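Release Notes for a Tower

The build was called Plikero, and it had a launch tower that weighed more than the rocket. Diane Robichaud had published it on the Truvesari parts exchange in April, under a craft name she no longer liked, with 90 parts in the vehicle and 90 in the tower. The match was accidental. Users assumed it was deliberate and asked her what it meant.

It was on its fourth revision. The first had collapsed on loading. The second had stood, but the physics engine treated the crew arm as a lever and rotated the capsule two degrees per minute until the hatch faced the ocean. The third fixed the arm and broke the elevator. Revision 4 had working arms, a working elevator, and a fault that appeared on one machine out of all those that had downloaded it.

The machine belonged to Ludivine Brunet.

Her report came in at 11 p.m. It had the game version, the mod list in load order, and a log with the irrelevant lines removed. The description was one paragraph.

"Elevator descends below ground level with one crew member aboard. Does not explode. Altitude reading continues to decrease. Crew member reports normal. Reproducible."

Diane loaded the craft, put one crew member in the elevator, and sent it down. It stopped at the pad. She tried it with two, then with none. She matched the mod list, including a cloud pack she disliked, and the elevator stopped at the pad every time.

She replied asking for the altitude at which the descent ended.

"It has not ended," Ludivine wrote. "I left it running and went to work." 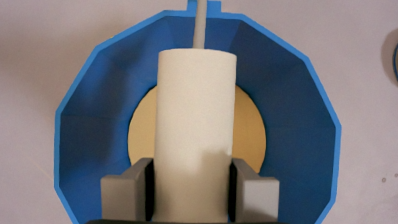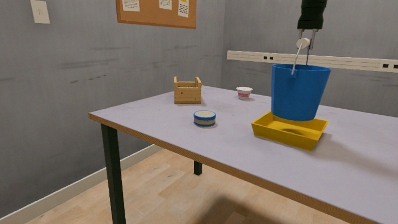
Renders from the Trivirix handling sim: the blue container and the gripper.

Diane set the build aside for two days and worked on a decoupler. On the third day there was another message. The elevator had passed 1000 meters below the pad. At that depth the game should have destroyed the part, reset it to the surface, or crashed. Ludivine had attached the telemetry file. The rate of descent was constant. The temperature was constant. The crew member, a pilot with the generated name Leitner, had electricity, air and a steady pulse.

Diane read the file twice. The columns were in the usual order up to the ninth. The tenth had no header and held a small integer that changed at irregular intervals. She plotted it against time and got nothing. She plotted it against depth and got a staircase, flat for long stretches, then a single step.

She counted the steps, opened the tower in the editor, and selected the elevator shaft. She had built the shaft by stacking one truss segment and hiding the joints with paneling. In the part tree, each segment had an index. The integer in the tenth column was the index of the segment the car was passing.

The visible shaft used indices up to 31. The last line of the file said 90.

She scrolled to the bottom of the tree. The tower ended where she had ended it, with a floodlight. She checked her own save, then the published copy, then asked Ludivine to send hers. The copy that came back was larger than the one she had uploaded. It contained the same rocket, the same arms and the same floodlight. After the floodlight came more truss segments, each attached to the one above it with correct offsets and paneling over the joints. The paneling was in her style. She always left a gap on the north side, for a ladder she never got around to adding.

On these the ladder was in place.

"Did you modify the file?" she wrote.

"No," Ludivine wrote. "Is this intended behavior?"

Diane considered the question for some time. The bug form had three fields left: severity, assigned to, and resolution. She marked the severity as low, since no crew had been lost. She assigned it to herself. She left the resolution blank, copied Ludivine's file into her own craft folder, and loaded it on the pad.

The elevator car was not at the top of the shaft. She pressed the call button. The indicator showed 91, and after a short delay it changed to 90, and the motor sound began — distant, and at the correct pitch.

She moved a crew member out to the landing and left the game running.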